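Odside 組立作業ボード レビュー:双腕ロボットの評価用に買う前に考えること

カテゴリー:研究設備・購入メモ
評価:星4つ(5つのうち)

はじめに、私の日本語について少しお断りします。日本語は私の母語ではないので、かたい言い方や、変な言い方があるかもしれません。意味が分からないところは、コメントで聞いてください。

今回のレビューは、ロボットの手で部品をつかんで、差し込んで、はめる作業を練習するためのボードのセットです。名前は Odside といいます。私は販売店の Sendero から買いました。本体の価格は645ユーロです。送料と通関の手数料を入れると、支払いは719ユーロになりました。私が最初に上司に出した見積もりは645のままでしたので、差額の説明をもう一度書くことになりました。これから申請書を書く方は、最初から送料込みの金額を聞いてください。Sendero のウェブページでは、送料は住所を入れるまで表示されません。

セットの内容は、白いボードが一枚、その上に置く白いプレート、そして青い部品です。部品には歯車、太さと長さが違うペグ、太い円柱、細い棒があります。ボードの上には丸や四角の輪郭線が印刷してあり、どこに何を置くか、だいたい分かります。説明書は英語とドイツ語だけです。図が多いので困りませんでしたが、プレートの名前が図と文章で一か所違っていました。

なぜ専用のボードを買うのか、という質問を会計の担当から受けました。もっともな質問だと思います。私たちは長い間、自分たちで作った部品で評価をしていました。しかし、自作の部品は作るたびに寸法が少し変わります。先月はうまく入ったペグが今月は入らないとき、制御のプログラムが悪いのか、穴が悪いのか、調べるだけで半日かかります。その半日は見積書のどこにも出てきませんが、給料としては払っています。私はこの点を申請書に書いて、やっと理解してもらいました。
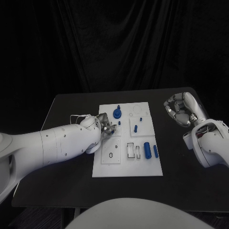

申請書では、もう一つ、比較表が必要でした。私の職場では、ある金額を超える購入には二社以上の見積もりが要ります。そこで Varkia の組立キットと、Jardine の教育用セットも調べました。

Varkia のキットは、部品の種類が Odside より多いです。電気のコネクターやねじの作業もあります。ただ、ボードが二つに分かれていて、私たちの作業台には大きすぎました。また、部品の色が混ざっているので、カメラで見分ける練習には良いと思いますが、私たちの目的は手の動きのほうです。金額もかなり高く、今年の予算では無理でした。来年また考えます。

Jardine のセットは反対に、とても安いです。学生の授業なら十分だと思います。しかし穴とペグの間のすきまが広くて、どんな動きでも入ってしまう、という感想を持ちました。簡単すぎる作業では、方法Aと方法Bの差が見えません。評価のために買うなら、安くても使わなくなるでしょう。

Odside はその中間です。歯車は大きくて、つかみやすい部品です。一方、いちばん小さいペグは本当に小さいです。五本指のような形の手を使っている方は、指先の太さを先に測ることをすすめます。小さいペグが台に立っているとき、指を閉じる前に指の外側が隣の部品に当たることがあります。販売店に聞くと、部品の位置は自由に決めて良いとの答えでしたので、最初の練習では部品を離して置き、慣れてから近くに戻しました。これは説明書に書いてほしかったことです。

色について書きます。部品は全部同じ青です。プレートとボードは白です。私たちは作業台を黒にして、後ろにも黒いカーテンを下げているので、部品の位置はカメラからよく分かります。最初は、部品が全部同じ色では学習に不便ではないかと心配しましたが、形で区別するという課題として見れば、これで良いと今は考えています。ただし、白いボードと白いロボットの腕の組み合わせは、照明が強いと両方が明るくなりすぎます。照明を一つ減らして解決しました。費用はかかっていません。

次に、予算を作るときに忘れやすい項目を書きます。

納期。注文から到着まで11週間でした。Sendero の担当者は在庫があると言いましたが、在庫はメーカーの倉庫にあるという意味だったようです。年度末の3月に検収を終わらせたい職場では、秋のうちに注文しないと間に合いません。私は一度、延期の書類を出しました。

予備の部品。小さいペグはなくします。これは人間の不注意だけではありません。ロボットの手が少し横から押すと、ペグは飛んで、床のカーペットに落ちます。落ちたペグを探す時間はとても残念な時間です。予備の部品は袋で売っていますが、ペグだけの袋はなく、歯車も入った袋を買わなければなりません。私たちは本体と別に3袋を注文しました。別々に注文すると送料が毎回かかりますので、最初の注文にまとめるのが良いです。

固定の道具。ボードの固定具はセットに入っていません。強い力で差し込むと、ボードが動く可能性があります。私たちは滑り止めのシートを下に敷くことにしましたが、シートを換えると高さが変わるので、位置の調整をやり直す必要があります。できれば固定の方法は一つに決めて、最後まで変えないでください。

作業台。これはいちばん大事かもしれません。ボードだけを見ると小さく感じますが、腕が二本ある場合、片方の腕が休む場所も必要です。片手で作業する間、もう片方の手をどこに置くかを、購入の前に図に描いてください。私は描かなかったので、古い台では右の手が台の角に近すぎて、台を新しく買いました。台のお金は Odside の予算に入れていませんでした。
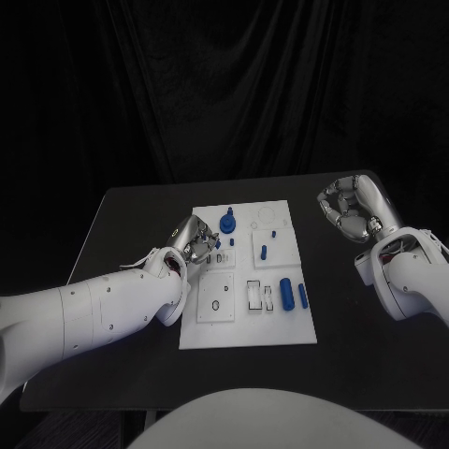
Odside を置いた作業台。左手が青い部品の近く、右手はボードの右奥の角から離れた位置。

使いやすさについても書きます。プレートはボードの上で一段高くなっています。そのため、ペグをプレートの上に立てる作業と、ボードに直接立てる作業では、手を下ろす高さが違います。この差は小さいのですが、評価のためには役に立ちます。いつも同じ高さで練習した制御は、ここで失敗しやすいからです。四角い溝の輪郭は幅の広いものと狭いものが並んでいて、間違えやすい組み合わせです。意地悪な設計ですが、私は好きです。

円柱と細い棒は、寝かせて置くことも、太い円柱なら立てて置くこともできます。寝ている円柱を指で起こす作業は、思ったより難しいです。両手を使う課題にするなら、この部品から始めると良いでしょう。片方の手で押さえて、もう片方の手で持ち替える、という課題を自分で作れます。説明書には両手の課題の例がほとんどないので、ここは自分で考える必要があります。両手の課題集が付いていれば、星5つにしました。

良いと思った点は、輪郭線が細くて、はっきりしていることです。人間が部品を元の場所に戻すとき、線を見ればすぐに置けます。評価の実験では、ロボットが動いている時間より、人間が部品を並べ直す時間のほうが長い日もあります。ですから、並べ直しが楽かどうかは、人件費に関係します。新しく入った学生にも、説明は短くて済みました。

良くないと思った点は、収納です。届いた箱は輸送用で、毎日出し入れするようにはできていません。箱の中の仕切りは二週間で弱くなりました。私は工具店で、仕切りの付いた浅いケースを買いました。それから、プレートに番号がないことも不便です。記録を書くとき「左下の四角いプレート」のように長い名前になります。今は裏に小さいシールを貼っています。

問い合わせの対応は、普通です。メールの返事は二日か三日で来ます。請求書の宛名を直してほしいと頼んだときは、少し時間がかかりました。公的な機関で買う方は、注文の前に、請求書に必要な言葉を全部メールで送っておくほうが安全です。注文番号、部署の名前、税の番号などです。

どのような方に合うか、私の意見を書きます。すでにロボットの腕と手があって、動きの比較をしたい研究室や会社には合います。これからロボットを買う段階の方は、まだ急がなくて良いと思います。ただし、予算の表には早めに行を作っておいてください。ロボット本体の見積もりを書くとき、みんな本体のことばかり考えます。私もそうでした。作業のための道具、台、予備の部品、照明は後になって出てきて、そのときには予算が残っていません。

もう一度買うかと聞かれたら、買います。二枚目のボードを次の年度の計画に入れました。一枚目は評価だけに使い、二枚目は練習に使う予定です。練習で穴が広がると評価の数字が変わりますので、分けておきたいです。まだ穴の広がりは測っていません。測ったら、この記事の下に追記します。

コメント欄は開いています。Varkia の大きいボードを双腕で使っている方がいましたら、作業台の奥行きを教えていただけるとうれしいです。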